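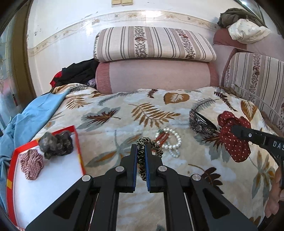
Scrunchies and a hair clip on the bedspread.

Carola Meinecke got off the bus at Herkau with one bag and 400 in cash. Her sister's apartment was over the bakery, and the key was under the mat.

"Take what you want," the note said. "The rest goes to Palacios."

She opened the dresser. Sweaters, a box of buttons, a bus pass from January. She put the sweaters in her bag and took them out again. They smelled of her sister's soap.

At 10 the phone rang.

"Did you find the blue coat?" her sister asked.

"No."

"Look behind the door."

Carola looked. It was there, and it fit.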